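Swati tabletop tidying set

README, February 2026

Swati is a small set of demonstrations recorded at home with hand-held grippers. A person holds the grippers, sorts ordinary household things into a tray or a basket, and the recordings are used to train a two-armed bench robot called Jirnar. Jirnar lives in the Fendstead shared workshop. The grippers travel.

Maintainer: Aurelio Goicoechea

The set holds 1538 episodes. Each one is a single attempt at a single task, and failed attempts are kept and marked as failed. The longest episode runs 75 seconds. Anything longer was dropped when the files were cut.

Recording was done on desks and tables that people use every day. I did not clear them first — the point was to have clutter behind and beside the work. Curtains, chargers, bedding and screens are all left in.
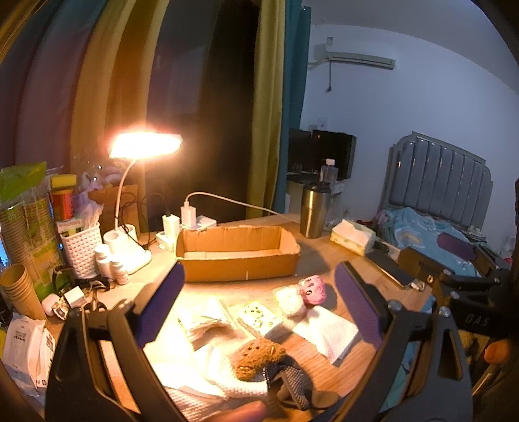
CONTENTS AND LABELS

Soft goods make up most of the set: plush toys, cloths, small packets. The textured purple pads on the gripper arms hold fabric well, but thin clear plastic is harder, and the labels reflect that. Where there is a cardboard tray on the desk, it is the target for "put away" tasks. Baskets that already have things in them count as background unless the task text names them.

Every episode has a task sentence, an outcome (done, partial, failed) and a lighting tag. Use the tag "lamp" with care. A desk lamp close to the work can wash out white cloth almost completely, and edge-based methods lose the outline there. The tag "room" is more even.

Of the full set, 63 episodes are held out for testing. Please don't train on them.

KNOWN PROBLEMS

Fingertips show up at the bottom of the picture in places. They have not been masked.

Gripper opening is stored as a fraction from closed to open. Version 2 fixed a swapped left and right in the early files, so if your arms cross over, you have the old download.

Reading the files needs the Ultska loader. The next release is planned for April — it will add kitchen counters and drop the duplicate task sentences.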